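March, bench 2, 14:10

Continuing the adhesion work on the Wevitz two-part primer. Batch 11 was mixed this morning at the same ratio as the last one. Pot life is still shorter than the data sheet suggests, and the second half of the cup went stringy before I could lay down the final coupons. Those are marked S and should not go into the averages.

Prep as before: solvent wipe, abrade by hand with 600 grit, second wipe, air dry. I changed the abrading direction on half the coupons to run across the pull axis. The earlier set was all lengthwise, and I want to know whether the scatter in that set came from scratch direction or from uneven film.

Room was at 21 C when I started. Humidity not logged, the meter needs a battery.

Lap joints closed with the spring clips from the Pritchard kit. They give more even squeeze-out than the bolted fixture, but two clips have lost their pads and leave a dent in the aluminum. I moved those to the scrap drawer. Somebody should order pads, not clips; the springs are fine.

Pull results so far:

- Lengthwise scratch, batch 11: peak 1427 N on the best coupon, clean cohesive failure, primer on both faces
- Cross scratch, batch 11: lower peak, mixed failure, bare metal showing along one edge
- Lengthwise scratch, no primer: let go at the interface almost at once, as expected

The bare edge on the cross-scratched coupon is on the clip side. It could be starved bond line from clamping too hard near the end. I can't separate that from scratch direction with the coupons I have, so the result stays open.

Sectioned one good joint and polished it. Bond line is thicker at the open end than at the stop. The shim had crept. Next set gets glass beads mixed into the adhesive and no shim at all.
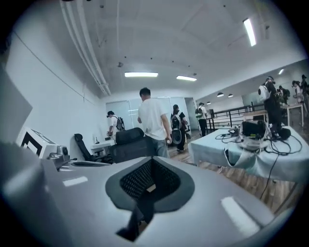
Flusum disagreed with most of this when the draft went over: the cross-scratch number should not be compared with anything until the wipe is sorted out, since a second wipe with the same cloth puts back whatever the first one took off, and their own coupons failed along one edge for exactly that reason. They also asked for a water-break check before priming.

Fair point on the cloth. I did reuse it, folded over to what I took for a clean face. Water-break check is now in the procedure, between the second wipe and the primer. If the film beads anywhere, the coupon goes back to abrading.

Changes for the next run:

1. Fresh cloth for each wipe, discarded after one face
2. Water-break check, then dry fully before primer
3. Beads in the adhesive, shim removed
4. Smaller primer cups, mixed twice, to stay inside pot life

Skurnusance still has the climate cabinet. Aging set is bagged with desiccant until it comes back. Left the remaining coupons curing on the upper shelf, do not move before the morning pull.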